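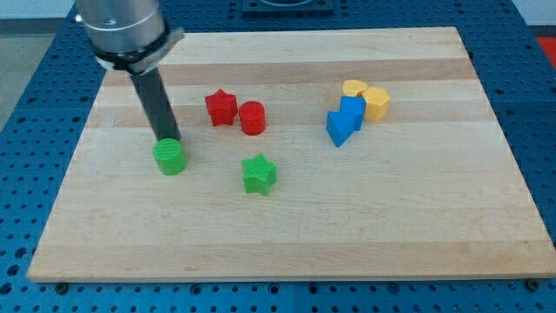 A maple cutting board on the blue bench

Hi, I'm Miloslav Sokol, and I need a Saturday-style helper for my little kitchen goods shop, Favinano — two afternoons a week, starting in May. You'd be ringing people up, wrapping gifts and talking customers through which knife does what. I'll teach you the register, it's easy. Pay is 27 dollars an hour and you get a discount on pretty much everything, pans included! No experience needed, but please like people and be okay on your feet. Stop by the shop in Norenmont and ask for me, or leave a note at the counter with your phone number.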